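In Praise of the Small Lamp

I grew up in a house where the ceiling light was considered an emergency measure. My mother would flip it on if somebody had dropped an earring or cut a finger, and then off it went again, and we all settled back into our little pools of yellow. I thought every family lived that way until I went to a friend's apartment for supper and found the whole room lit up like a dentist's office, with five perfectly nice people squinting at their soup.

I have been grumbling about this for nearly 50 years now, and I don't plan to stop. My neighbor Archana Bhardwaj, whose living room I love dearly, had 2 big fixtures put in last May, and I told her (kindly, I hope, and over her own very good tea) that she had lost all her corners. A room wants corners. It wants a spot where you can read and another where you can pretend to read while you doze, and one bright light overhead gives you neither of them. She laughed and poured me another cup, and the fixtures are still there.

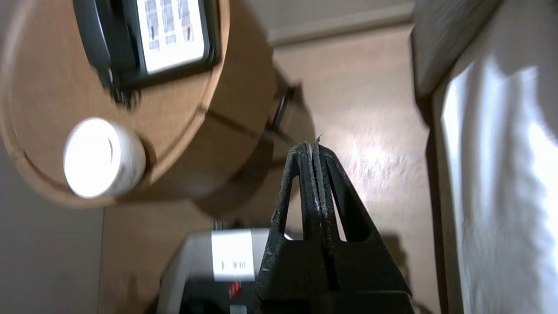
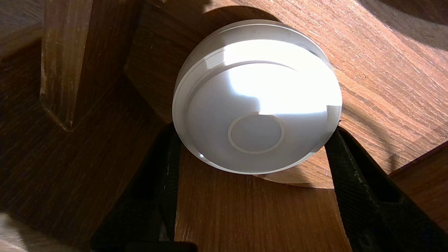 People tell me that good lamps are expensive, and I won't argue, having once paid 135 dollars for one in Turnov that I could barely lift onto the train. But you can begin with so little! A round wooden side table, with that warm light-brown finish, is already half the job, and any modest lamp you set on it will look as though it belongs. Put it by the chair you really sit in, and leave the handsome one by the window to fend for itself. Then try an evening with the ceiling switched off, the whole evening, supper included, and see whether the talk doesn't go on a little later than usual. Mine generally does, though my husband says that has more to do with me than with the lamp.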